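Section 3: Setting Up and Using the Toaster Oven

Cimbridge Shared Kitchen Handbook
Written by Hilde Willems, revised Mar 24, 2022

The Zesus countertop toaster oven came with a manual in eleven languages, in type sized for ants. This section replaces it for daily use. If the two disagree about electricity, believe the manual. If they disagree about toast, believe me.

3.1 Before you plug it in

1. Choose a table that does not wobble. The oven is light when empty and tips its contents forward when bumped, and your lunch has no seat belt.

2. Leave at least four inches of open space behind the oven and on both sides. A roll of paper towels is not open space. Neither is a bag of chips.

3. Turn the oven at an angle if that makes the door easier to reach. It does not have to stand square to the wall like a soldier. Check that all its feet are on the tabletop once you have turned it.

4. Open the door all the way and look at where it lands. The door is hinged along the bottom and comes down toward you, glass and all. Whatever is standing in that space will be pushed, pinched or toasted. Clear it first.

5. Run the cord behind the oven, away from the door. Plug it straight into the wall outlet. The Coppens extension cord in the drawer is for the desk lamp and has never claimed otherwise.

Caution: Leave the stickers on. The yellow triangle is a warning, and peeling it off does not make the oven any safer.

3.2 The first heating

A new or recently scrubbed oven smells when it heats up. You may be tempted to call someone. Please wait out these steps first.

1. Take out everything that isn't the rack. Check for cardboard. Check again, a little farther back.

2. Slide the rack in until it stops. If it stops halfway, it is upside down.

3. Open a window.

4. Heat the empty oven for fifteen minutes at a medium setting. A faint smell is normal. Flames are not, and neither is a smell that makes you think of your first car.

5. Turn every knob to off and let the oven cool with the door closed. Wipe the inside with a damp cloth once it is cold.

3.3 Knobs

There are four of them, all round, the biggest at the top. Each has small markings printed around it. Read the markings. People who guess tend to end up with the broiler, and people who end up with the broiler tend to end up with charcoal.

Set the temperature and the heating mode before you set the timer. The timer is the one that starts things, and it begins counting whether or not you have finished making up your mind.

For anything under ten minutes, turn the timer well past the time you want and then bring it back. Small turns confuse the spring inside. We have written to the maker about this. The reply was polite and concerned a different oven.

Note: The top setting is 440 degrees Fahrenheit. There is no food in this handbook that needs it. A frozen pizza may say it does, but a frozen pizza is not on the cleaning roster.

3.4 What may go inside

Metal trays, oven-safe dishes and plates marked for oven use are fine, provided they sit flat on the rack with room at the sides. Turn the plate over and read the bottom before you load it. If there is nothing written there, use another plate.

Keep out: plastic, paper plates, melamine, anything with a lid screwed on, and the Orico travel mug, which has already been in once and now leans.

Serving bowls stay on the table. They are for what comes out of the oven, or for fruit, or for keys, depending on who got there first. They are not to go in just because they are the right size.

3.5 Warming bread or cake

This is what the oven spends most of its life doing, and it does it well if left alone. The method is the same for a thick slice of bread or a block of sponge cake.

1. Take the slice out of its wrapper. I would not have thought this needed a number of its own, but it has earned one.

2. Set a low heat and let the oven warm up for five minutes with the door shut. You can use this time to clear the table in front.

3. Lower the door by its handle until it rests fully open. Hold on to the handle the whole way down. Letting the door drop makes an impressive noise and, after enough repeats, an expensive one. A replacement door is part 623 and costs more than you would like.

4. Put the food on an oven-safe plate and set the plate on the wire rack, toward the middle. Keep tall slices clear of the heating elements. Thick slices do better lying down. Leave the bowl or dish you plan to serve in out on the table, clear of the door.
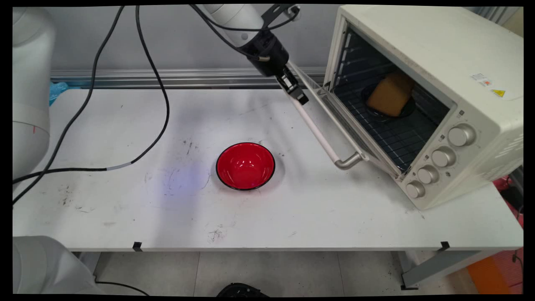

5. Raise the door gently until it closes, then set the timer. Three minutes for bread, two for cake. Cake goes from warm to regrettable very quickly.

6. Stay nearby. You may look through the glass as often as you like. Opening the door to look lets the heat out and doubles the wait, and then you will say the oven is slow.

7. When the time is up, turn the knobs to off, put on the oven mitts, lower the door and lift the plate out with both hands. The plate is hotter than the bread. It is always hotter than the bread.

Caution: The door glass, the handle ends and the top of the oven stay hot for a good while after the heat is off. Do not rest your forearm on the open door while you reach in. Do not rest the butter on it either.

3.6 Crumbs, marks and other evidence

1. Unplug the oven and let it go completely cold before you clean it.

2. Brush crumbs off the door and out of the hinge. A crumb in the hinge will keep the door from closing, and you will blame the hinge.

3. Wash the rack in warm soapy water and dry it before it goes back.

4. Wipe the tabletop with a damp cloth. Old scuffs and scribbles may not come off a white surface. Stop when the cloth stops changing color. Scouring powder is not allowed; it only swaps the marks for bigger, duller ones.

5. Put the mitts back on their hook for whoever is next.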